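4. Wear of Storage Bins Under Mixed Small-Item Loads

Figure 3. Open gray metal bin with sloping sides, top view into the container. Scratches and worn blotches are visible on the bright strip of the far inner wall.

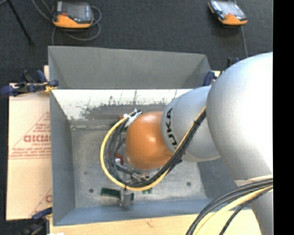

4.1 Bin geometry and wall designation

All bins in the study are open at the top and have inward-sloping walls. The slope lets small items settle toward the floor as the bin empties, but it also means that items dropped near the rim touch a wall before they reach the floor. We refer to the walls as near, far, left and right, as seen from the loading side. The far wall is divided into two zones. The upper zone is the flared panel below the rim, and the lower zone is the inner strip that begins under that panel. The boundary between the two is easy to find by eye and was used as the reference line for all wear measurements.

The two zones differ in how they meet the load. An item entering along the flared panel makes shallow contact and slides. At the reference line the wall angle changes, and the item either loses contact or strikes the lower strip with an edge or corner. In Figure 3 the upper panel is plain and matte, while the strip below it carries dark scratches and scuffs. We treat this contrast as typical of the far wall and examine it in the next section.

4.2 Wear classes

Marks on the walls were sorted into 3 classes. Class A marks are single scratches with a clear direction. Class B marks are scuffs, in which several shallow scratches overlap and no single direction can be assigned. Class C marks are worn blotches, where the surface finish has changed over a closed area. A mark that met the terms of two classes was entered in the higher one. Marks on the floor were recorded but are not reported, as the floor is covered by items for most of a bin's service time and the source of a given mark cannot be traced.

Lighting has a strong effect on the count. A wall that faces the lamp looks brighter and shows dark marks clearly, whereas a shaded wall can hide class A marks entirely. Each wall was therefore inspected twice, with the bin turned end for end between readings, and the larger of the two counts was kept.

4.3 Bin sets and load cycles

Two sets of bins were compared. The Firnar set has a factory finish on all inner surfaces. The Braseo set has the same outer dimensions and wall slope but was supplied with a thicker inner coating. Every bin went through 200 load cycles at the Watport site. One cycle consists of filling the bin to the reference line, leaving the load undisturbed, and then emptying the bin item by item from above. Tipping was not allowed – it drags the full load across one wall and would swamp the marks of interest.

The load was a fixed mix of turned parts, brackets and short fasteners. Parts with burrs were removed before the first cycle and were not replaced. We made no attempt to control the order in which items were taken out.

4.4 Results

In the Firnar set, 51 percent of all recorded marks were located on the lower strip of the far wall. The remainder was spread over the near, left and right walls, with very few marks on the flared panels. Class A marks dominated early in the test. As cycles accumulated, they merged into scuffs, and class C blotches formed mostly where scuffs were already present. We found no class C mark on a wall area that had been free of class A and B marks at the previous inspection.

The Braseo set showed the same distribution over the walls but a slower change from class A to class B. The coating seems to delay overlap by keeping individual scratches narrow. Once the coating was broken through, the two sets could no longer be told apart by mark shape.

These results agree only in part with the model of Moodley, which predicts wear in proportion to sliding distance. On that basis the flared panels should be the most worn surfaces, as items travel farthest along them. The model has no term for edge impact at a change in wall angle, and we consider this the main cause of the difference. A correction for impact is proposed in Section 5.

4.5 Limits of the procedure

The wear classes rest on visual judgment and say nothing about depth. A deep class A scratch may matter more to the service life of a wall than a wide but shallow blotch, in particular where the base metal is exposed to moisture. Depth readings were taken on the far wall only – the probe could not be seated squarely in the corners.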